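Small stuff on the craft table, where does it all go?
Forum > Sorting and Storage

claltby_mom
I've got 26 little odds and ends left over from May 2021 and I'm sick of them rolling off the table. My plan is a shallow tray for the stuff I use and one upright container for the rest – soft things included. Does that work for anybody?

drekton70
Trays, yes. I'd skip the container, you'll never dig to the bottom of it.

claltby_mom
But soft things squish down so nicely! Pink things so far:
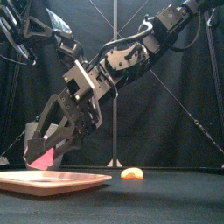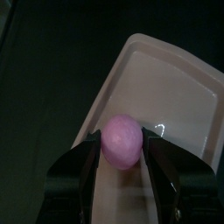 holzer_h
I'm with drekton on this one. Tall containers eat small things. I bought 3 flat Jilier boxes and haven't lost a piece yet.

claltby_mom
Hmm, flat boxes hog the whole shelf though. Keeping my container for now – might try one box for the round stuff.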